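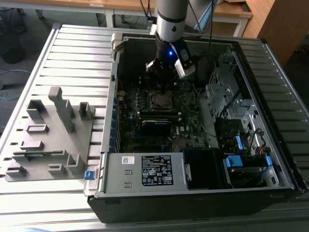
Progress report to the equipment fund, November
Evaluation of the Horkura bench automation package
Prepared by Zdeňka Urban, Mandodwood refurbishment and parts recovery

Summary

The fund asked us for a plain answer on whether the Horkura package is worth buying at the end of the loan period. My answer at this point is no, or at least no at the quoted price and on the present terms. Oľga Kollár, who runs the bench with me, is a little more hopeful than I am, and I have noted where we differ.

What is on loan

Horkura sells the package as a complete answer for desktop computer teardown and rebuild. We have the arm, the gripper, the sensor module on the wrist, one printed fixture plate and a year of their task software. Jondbridge handles delivery and support for our region. The slatted table was ours already.

The sales sheet says the package is "ready for mixed desktop work." I want to spend some time on that phrase, because it is the one the original request to you was built on. I wrote that request and I should have pushed harder on what mixed meant.

What it means in practice is that each case model needs its own taught program and, for most of the jobs we care about, its own fixture plate. The plate we have holds the small parts that come out or go in during the processor and memory steps. A different family of machine with a different cooler or different memory layout may or may not fit those pockets. Horkura will print another plate on request. The price of a plate was not in the quote, and I have asked for it in writing twice.

Work done this period

We limited ourselves to one type of tower. It is the type we receive most, it lies flat on its side without rocking, and it opens without tools. Even so, a person still does the following before the arm moves: takes off the side panel, lays the case against the stops, checks that the processor lever is where the program expects it, and tucks any stray drive cables out of the way. Oľga timed herself on this and got quick at it. I don't think it is fair to leave it out of the figures, and the vendor's figures do leave it out.

The tasks tried were:

Processor removal and placement
Memory removal and placement
Moving small parts to and from the fixture plate
Unplugging drive cables (stopped early, see below)

We logged 264 attempts in all. An attempt is one task from the start command to either a finished step or a stop. I have attached the log as a separate sheet, with the stops marked by cause where we could tell. Please read the causes with some caution. The software reports a "grip fault" for nearly everything, including cases where the part was never touched.

Results by task

Memory is the best of the lot. Once the slots had been taught with care the arm was dependable, and I would trust it to do a batch with somebody in the room. It isn't fast. A trained person will beat it without trying. The argument for the arm was always that it could keep going while that person did something else, and I accept the argument, but it only holds if the person can walk away. So far we can't.

Processor work is mixed. Removal is fine. Placement depends on the case sitting in exactly the spot where it was taught, and a case that has been knocked a little against the stops is enough to spoil it. The arm usually detects this and halts. We had two bent-pin boards during the period. One of them I am sure was the arm. The other might have come in that way, and our intake notes were not good enough to say. We now check every socket under the magnifier first, which adds to the preparation time I mentioned.

Moving parts to and from the plate works well enough that I have little to say. The pockets were printed with sensible clearances. The tall post on the plate gets in the way of one approach path, and Oľga had to add an extra move to go over the top. A printed plate should have been designed around that.

Cable work was a failure. Cables do not stay where they were taught. Horkura's engineer told us on the first call that this was "on the roadmap," and on the second call that it had never been part of the package. The brochure has a picture of a connector in the gripper fingers. I have kept the brochure.

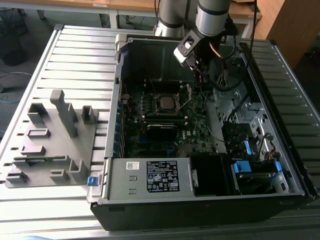 Teaching a new position is the part of the job that has used up most of our hours. The pendant is clear and Oľga likes it. The trouble is that a position taught in the morning is sometimes a hair off by late afternoon, and we have not found out why. Jondbridge suggested the table. We had the table checked and the feet re-set, and the drift continued. They then suggested the gripper mount. We tightened it as their sheet directs and saw some improvement for a few days. I would not call that a fix.

The sensor module was sold as the answer to this sort of thing. It is meant to find the case and correct for small shifts. With the correction switched on, the arm takes longer over each move and the placements are better, though still not what we were promised. Bare metal seems to give it trouble when the overhead lights are at full. We have been working with half of them off, and I don't consider that a long-term arrangement for a room where people also read labels.

Support

We opened tickets through Jondbridge as the loan agreement requires. First replies are prompt and polite. Second replies are slow. One ticket about the drift was closed while we were still waiting for an answer, then reopened when I complained. The engineer who visited, from the Štefanec office, was very good. He found a setting in an hour that we had been hunting for over many evenings. If he came with the package I would be writing a different report.

Running cost

I was asked to say what this costs us per finished machine. I am not willing to give a number yet. The loan has no hardware cost to us, the software is bundled for the first year, and the second-year fee depends on a "site tier" that Horkura has not explained. Any figure I gave you would really be a guess about that fee. What I can say is that preparation takes a trained person, supervision takes a trained person, and at the moment it is the same person for both, standing next to the table.

Where Oľga and I disagree

Oľga thinks the memory task alone might justify a smaller purchase, without the sensor module and without the yearly software. She points out that memory swaps are dull, that they make up a large share of the bench work, and that her wrists would be glad of a rest. I take that seriously. My doubt is whether Horkura will sell it that way. Their last message said the parts are "designed to be used together," and I read that as a no.

She also thinks I am being hard on the placement results, because our early attempts were made while we were still learning. That is true. I have marked the early attempts in the log so you can set them aside if you wish. The picture gets better when you do, though placement still falls short of the target in the original request.

Budget

Spending is under plan. The table check and the magnifier came out of the small tools line. Training hours ran over, and I have moved money from the spare parts line to cover them. We have not bought spare fingers for the gripper. The present set shows wear at the tips, and I have asked Jondbridge whether replacing them falls on us or on Horkura.

Plan for the rest of the loan

We will drop cable work completely. We will run a batch of 100 memory tasks with the same settings throughout and no coaching, and report the result whatever it is. Processor placement will get one more round with the sensor module on and the case clamped, using a clamp we are making ourselves. If the drift comes back with the case clamped, then at least the case is ruled out.

I have also asked Horkura for a trial on a second type of tower, with a plate supplied by them at their cost. Their reply was that this could be discussed after purchase. I would like the fund to raise it directly, if you are willing, as a request from you may get further than mine has.

Requests to the fund

Please do not sign the purchase option before the final report. The option stays open for 45 days after the loan ends, so waiting costs us nothing that I can see, whatever the account manager says about pricing.

Please ask for the second-year software fee and the plate price in writing.

If the fund would like to see the bench running, mornings are better. Oľga sets up at 8 and can show the memory task and the plate moves with a case that has already been checked. I would rather you also saw one that hadn't been.

Attachments: attempt log, ticket history, quote as received, brochure pages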